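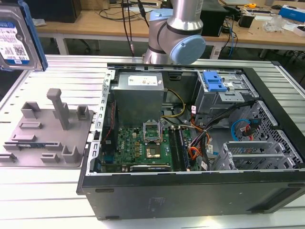
A Drimano cell with a desktop tower on its slatted aluminum work table. A fixture tray stands to the left of the case.

Drenavmont Opens Orders for Drimano, a Robot Cell for Taking Apart Desktop Computers

Drenavmont today opened orders for Drimano, a bench-scale robot cell for recyclers and refurbishers who recover parts from used desktop computers. First units ship in January.

The cell combines a robot arm, a slatted aluminum table and a set of 3D-printed fixture trays. Towers are laid on their side with the side panel off, so that the arm reaches the motherboard, drive cage and power supply from overhead. Recovered boards and drives go into trays next to the case.

Drimano runs on Flokside, the company's job software. Flokside stores a removal sequence for each chassis model, including the order in which cables, latches and brackets are released. The library holds 200 sequences at launch. Operators can record a new one by hand-guiding the arm, a process that takes roughly 10 minutes for a common tower layout.

"Cables are the hard part," said Menaka Siddiqui, head of product at Drenavmont. "A screw is where the drawing says it is. A power lead is wherever the last technician left it. Most of our development time went into that."

Nanayakkara, a refurbishing company, ran a pre-production cell on its receiving line and processed 1358 towers during the trial. Operators removed side panels and loaded cases by hand; the cell pulled memory, drives and expansion cards.

"We kept one person on the bench and moved the other to testing," said Rafsan Mondal, line manager at Nanayakkara. "Processor removal still goes to a technician on older boards - we would like to see that covered next."

Drenavmont said wider processor support is planned as a Flokside update at no added charge to current license holders.

The base package includes the arm, table, controller, 7 fixture trays and a one-year Flokside license. Tray files are supplied so that customers can print replacements on site. Installation and operator training are quoted separately.

Press contact: Sofia Kouris, Drenavmont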